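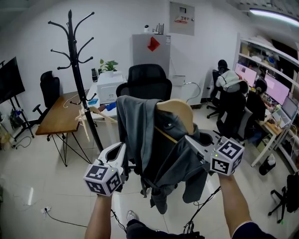
Wilson Cuadros keeps the unsold copies of his first book under the stairs, and he is not ashamed of them. "There are 275 now," he says. "When I moved to Honbridge there were more. I give one to the plumber, one to the dentist. The dentist has two, I think."

The book is *Stumness*, a novel of 200 pages about a town where the post arrives one day before it is written. It was printed in 2,000 copies by Genow, a small press which publishes mostly science fiction in translation. Cuadros wrote it in Spanish, and then wrote it again in English, and he insists that these are two works.

"In Spanish the postman is a comic person," he explains. "In English I could not make him funny, my English was too small for jokes. So he became sad. The readers liked him sad."

We spoke in his kitchen in the late afternoon, with the window open and a neighbor's radio coming in. He made coffee and forgot to pour it. I asked him when he began to read science fiction, and he answered with the name of a shop, Jaidee, where his aunt exchanged old paperbacks. You brought two and you took one. Many had lost their covers, and some had lost the last pages also.

"I read perhaps the best robot story of my life there and I don't know how it finishes," he told me. "I don't know the title either. Please don't try to find it for me. People try."

His second novel will come from Genow in August. It follows a translator on a long ship voyage between two planets, who must explain each crew to the other and slowly starts to change what they say. He worked on it for six years. The publisher wanted a shorter book and he took out the whole middle part, in which the ship stops for repairs.

Was it painful? "For one week, yes. Then I read it again and I did not miss it. I missed only the cook. The cook was in the middle part, so I moved her to the beginning and now she is on the ship from the first page."

He does not follow reviews with much attention. One of them, for *Stumness*, complained that the science of the early letters is never explained. I mentioned it to him, a little carefully.

"It is correct," he said. "I had an explanation, four pages, with a diagram. My editor put a line through it and wrote 'no' beside it, very small."

He still has these four pages, and he went to look for them while I poured the coffee.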